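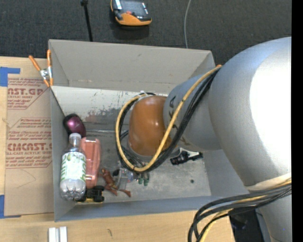 Uvell Legislative Data Desk

anivside-votes, README

Last touched Aug 8, 2026. Maintainer: Gülizar Yüksel. Mail goes to the desk inbox, please don't write to me directly, I lose things.

What it is

Roll-call votes and amendment texts from the Anivside regional assembly, one full term. Plus committee attendance where the assembly published it. Made for people who want to look at how members voted without opening PDFs one at a time.

699 recorded votes. 196 amendments with full text. 4 files.

Files

votes.csv — one row per recorded vote. vote_id, sitting, title, result, yes, no, abstain, absent
ballots.csv — one row per member per vote. Big. Don't open it in a spreadsheet program on an old laptop
amendments.csv — amendment_id, vote_id, sponsor, text_before, text_after
members.csv — member_id, name as printed, group, district, start, end

All UTF-8, comma separated, quotes around anything with text in it. Dates are year-month-day. Empty means empty, not zero. If you see a zero it was printed as a zero.

Where it comes from

Votes: the assembly's published minutes. Amendments: the annexes to the same minutes. Groups: the register of members, checked against the seating list, which disagrees with the register in places. When they disagree I went with the register.

Minutes were pulled with the Vustotik scraper, then parsed, then read by a person. Scanned annexes went through OCR and got corrected by hand. Hand correction means typos, and I'm sure some of them are mine.

What's not in here

- Votes by show of hands. The minutes only say "adopted" or "rejected" so there's nothing to record per member
- Secret ballots (elections of the chair etc). Totals only, in votes.csv, with secret = 1
- Speeches. Different project, not started
- Anything from the budget sittings in March after the recess. Minutes were withdrawn for correction and the new ones aren't up yet. Will add

Known problems

Two members share a surname and the older minutes print surname only. Where the group made it obvious I assigned the ballot. Where it didn't, member_id is blank and the flag column says ambig. Please don't fill these in by guessing and send me a pull request, it has happened.

Group changes. A member who switched groups mid-term has two rows in members.csv with different start and end dates. Join on member_id AND date or you will get duplicates. This is the most common mistake in the inbox.

Totals that don't add up. In a few votes the printed totals don't match the list of names underneath. Both are kept: the totals are in votes.csv as printed, the names are in ballots.csv as printed. mismatch = 1 marks them. I have asked the assembly secretariat which is right, no answer so far.

Compromise amendments. Sponsor field holds the first name listed only. The Kocabaş amendments on the transport bylaw are the worst case — long list of co-sponsors, all lost. Full list is in the annex, will do a seperate table when there's time.

Long texts. text_before is cut at 300 words in the older rows, left over from the first import. Cut rows end in [cut]. Newer rows are complete.

How to load it

Any CSV reader. Set the member_id column to text, otherwise leading zeros go and nothing joins.

Using it

Free to reuse with credit to the Uvell Legislative Data Desk. Say which version you used. If you're publishing a ranking of "most absent" members please read the next bit first.

Absent in the minutes means no ballot recorded. It covers illness, parental leave, official travel, being in the corridor, and a dead voting terminal. There is no reason code. The old minutes also count the presiding member as absent becuase the chair doesn't vote. So the chair looks terrible and isn't.

Group loyalty scores: fine, but leave out the procedural votes (type = proc). Nearly everyone votes the same way on those and it pushes the scores up.

Changes

v4 — amendments added, mismatch flag added, member dates fixed
v3 — secret ballots moved out of ballots.csv
v2 — encoding fixed, names with ü and ş were garbage before. Sorry
v1 — first upload

Corrections

Send the vote_id, what it says, what it should say, and the page in the minutes. Without a page number it goes to the bottom of the pile.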